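Bornby Fit-Out, Tray and Display Work Package
Progress report to the funder
Prepared by Venla Ojala
10 May 2023

1. Scope of this report

The period covers the sorting and inspection of the black molded trays supplied by Buschmann, the setting up of the yellow work table, and the first fitting of the display corner next to it. Storage racking belongs to the Cleker package and is reported separately. Nothing in the present report changes the totals agreed in the grant letter.

2. Display corner

The raised platform has been placed and its yellow edge strip fitted. The strip is there so that visitors see the change in level. The large white panel has been put up beside it with its gray, white and black print of a humanoid figure. Clothing in the corner is a black ribbed knit and a gray-blue denim-like fabric, both chosen by the display team at Bornby. Spare garments are kept in the textile cabinet and are logged under the same cost line as the panel.

Labels for the corner are in draft. The text has been through one round of comments and the type size was raised after the second reader asked for it. Printing is held until the wording on the tray process is settled, as the same print order covers both.

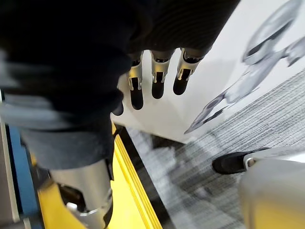 Does the display corner draw on the budget for the tray work?
The two are kept on separate cost lines. The panel, the platform and the clothing are charged to display, and the tray budget pays only for trays, the table and inspection time. Shared printing is split evenly between them.

3. Work table

The long yellow table is in use as the inspection surface. It was chosen over the gray bench in the original plan because black parts are easier to see on it, particularly the outline of the side walls. The layered wooden edge was left unpainted. There is a thin seam in the top near the front. We have asked for it to be checked for height, as a step there would rock a tray during measurement and give a false reading on the floor line.

Lighting over the table still needs work. Shadows fall across the top at certain positions, and the inner side of a dark tray is hard to read when one of them crosses it. Two options were priced: a second lamp on the wall side, or moving the inspection position along the table. The second costs nothing and will be tried first.

4. Trays

The order with Buschmann is for 2000 trays in a single black molding. The shape is long, with a narrow rounded tip and a broad rounded end, and the side walls step outward in the lower half. Inspection covers the following points:

Wall height on both sides, measured at the step
The notch in the side wall, checked for tearing or excess material
The contour line along the floor, checked for straightness
The surface at the broad end, checked for sink marks 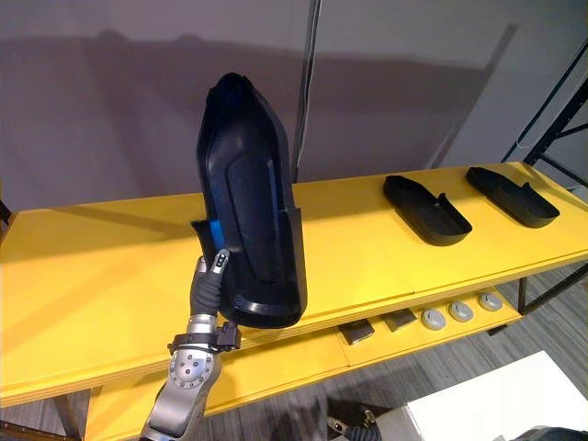

Trays that pass go to Flollulum for packing in cartons of 8. The carton was first drawn for 9, but the top tray pressed on the lid and the walls spread. The smaller count adds to the carton total, and the extra cost has been taken from the contingency line.

Rejected trays are marked at the broad end and kept by batch – they are not returned until the batch is closed. Most of the rejects to date are for the notch. Buschmann has been sent samples and has agreed to look at the trim tool.

5. Next period

Finish the lighting trial and record the chosen table position.
Close the open batches and send the reject record to Buschmann.
Release the label text for print.
Confirm the carton drawing with Flollulum.

No change to the end date is requested. A revised contingency figure will be sent with the May cost statement.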